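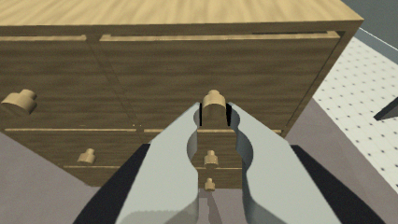
Ticket: Shared drive drops out during nightly backup
Product: Sorach two-bay network storage unit
Status: Closed
Priority: Normal
Opened: 8th December

Summary

Backup job from the desktop to the Sorach fails part way through with "destination no longer available". The share then disappears from the desktop and the laptop. The unit itself stays powered, with both disk lights steady. Restarting it brings the share back until the next large copy.

Setup

Storage: Sorach, 2 disks, mirrored
Router: Zolthorpe, supplied by the broadband provider
Backup software: Drisix, scheduled nightly
Connection: wired, Sorach to router, router to desktop
Laptop: wireless only

Small files copy without trouble. Opening documents from the share during the day works as normal. The fault only shows on long transfers.

Log

Entry 1
Read the Drisix log for the last failed run. The job starts, copies for a while, then records repeated retries and gives up. No file is named as the cause, and the failure does not fall on the same file each time. Bad file or bad permissions looks unlikely.

Entry 2
Ran the long disk test on both disks from the Sorach admin page. Both passed. Mirror reported as healthy. Free space is ample.

Entry 3
Swapped the cable between the Sorach and the router for a known good one. Same failure overnight. Moved the cable to a different router port. Same again. Put the original cable back.

Entry 4
Checked the power settings. Disk sleep was on. Turned it off and ran the job by hand. Failed as before, so left sleep off for the remaining tests to keep it out of the picture.

Entry 5
Left a continuous ping running from the desktop to the Sorach during a manual backup. Replies were normal at the start, then stopped completely. The router page was still reachable at this point. Looked at the router's device list and found the Sorach's address had been given to the laptop as well.

Entry 6
Address conflict confirmed. The Sorach had been set by hand to an address ending in 128, which sits inside the range the Zolthorpe gives out automatically. The laptop wakes at night to fetch updates, asks for an address and is offered the same one. That explains the overnight failures. It does not fully explain the manual ones, although the laptop was switched on for all of them.

Entry 7
Changed the Sorach to an address ending in 32, outside the automatic range. Restarted the router, then the Sorach, then both computers. Mapped the drive again on each and edited the destination in Drisix — it stores the number, not the name, and will go on trying the old one otherwise.

Entry 8
Manual backup completed with the laptop on. Scheduled backup completed the following night. Verify pass in Drisix reported no differences.

Resolution

Duplicate network address. Storage unit moved outside the router's automatic range. Disk sleep turned back on afterwards with no ill effect.

Notes

The Sorach firmware was last updated in June and was left alone. If the router is reset to factory settings, check its automatic range again before reconnecting the storage.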